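Closing practice: running or interrupted on a cut this long?
Posted in Suturing & Wet Lab, Curside boards

rhona_mackay
Right, I've been going round in circles on this since October so I'm throwing it open. Long straight incision, edges sitting slightly open, curved needle. Do you run it or put in separate stitches?
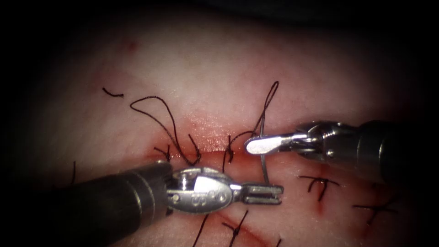

harpreet_c
Running, every time, for a straight line like that. You keep the tension even as you go and you're not tying a knot every few millimetres. I did 300 practice throws last winter before my bites stopped wandering, mind you.

gilles.b
Can't agree with Harpreet, sorry! One continuous stitch means one weak spot and the whole lot can slacken. Interrupted is slow and boring (so boring) but if one goes you've still got its neighbours.

rhona_mackay
See, this is my problem, I read Harpreet and nod and then I read Gilles and nod. My bites are uneven as well, deeper on the far side than the near one.

esther_were
Uneven bites will spoil either method, so I'd sort that first. Go in square to the surface and let the curve of the needle do the work – if you push it straight you'll drag the edge. And hold it further back from the point!

gilles.b
Esther's right about pushing. I bent no end of needles that way.

harpreet_c
Still running for me. Gilles, how long does a full row of interrupted take you?

gilles.b
Longer than I'll admit on here.

jeremie_a
Do both on the same pad, Rhona, half and half, and have a look at the edges afterwards. I keep notes in a Dorkness notebook, 2,740 throws logged and I'll stop at 3,000. My running rows still pucker at the far end.

rhona_mackay
Half and half it is, will try tonight after tea and report back.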